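**FOR IMMEDIATE RELEASE**

**Prarkow House Opens Its Doors to Veterans Starting Over in Hutberg**

HUTBERG, August 27, 2020 – After a long summer of painting, plumbing and a great deal of patience from the neighbors, Prarkow House is delighted to announce that it is now welcoming former service members who need a place to live while they find their feet in civilian life. The house on Gallardo Street has 13 private bedrooms, two shared kitchens, a quiet room for study and a back porch that already seems to be everybody's favorite spot.

Residents may stay for up to a year and pay according to what they earn. Each is paired with a peer mentor, a veteran who has been out of uniform for at least three years and remembers how strange the first grocery run or the first job interview can feel.

"When I left the Navy, people were very kind to me, and I still went whole weeks without a real conversation," said Encarnación Llorente, director of Prarkow House. "I had a folder full of phone numbers and I didn't want to call any of them. What I wanted was somebody down the hall who'd say, 'Come and eat, we made too much.' So that's the sort of house we've tried to build, and I hope anybody who walks in will feel it before they've put their bags down."

The project was paid for by 574 individual donors, many of them from Hutberg and the nearby town of Indau, along with proceeds from a benefit concert streamed in July. Donated furniture, bedding and kitchen goods came from 187 households, and the staff would dearly love to thank every one of them in person once gatherings are a little easier to arrange.

Hậu Sầm, a former Army medic who leads the mentor program, said the first few days matter most. "Folks come in and they want to know where the coffee is, what the rules are, and whether they can shut their door," Sầm said. "They can, and they should. Then, when they're ready, we sit down together and talk about work or school or the VA paperwork, and we go at their speed."
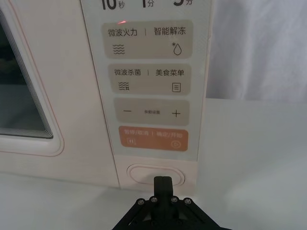
*A microwave oven with quick-time settings along the top of its control panel.*

Meals are for now being served in two sittings, masks are worn in the shared rooms, and visits are by appointment. Evening mentor meetings take place on the porch when the weather allows and by video when it doesn't.

Applications are open to veterans of any branch, era or discharge status, and family members are welcome to ask on a veteran's behalf. Forms can be picked up at the front desk, 197 Gallardo Street, Hutberg, on weekdays between 9 a.m. and 4 p.m.

**Media contact:** Encarnación Llorente, Director, Prarkow House

\# \# \#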